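Fault Week at Stelumora: the Gallery

What a week! We gave our arm 183 pick-and-place runs, and somewhere past run 118 it started dropping things it had handled perfectly before. Lena Borkowska pulled the logs, and we loved every minute of the hunt.
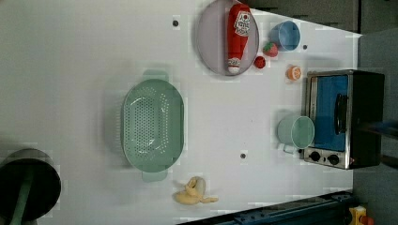

Slip faults are sneaky, because the controller still reports a good grip. Zuzana Zelenák wanted awkward shapes to chase this one, so the ketchup bottle and the peeled-back banana both made the list (the banana is everyone's favorite!). The e-stop stayed within reach the whole time.
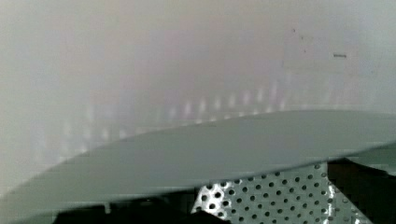
Wrist camera, close to the perforated metal.

Next up: new finger pads, then another 1000 runs. Can't wait!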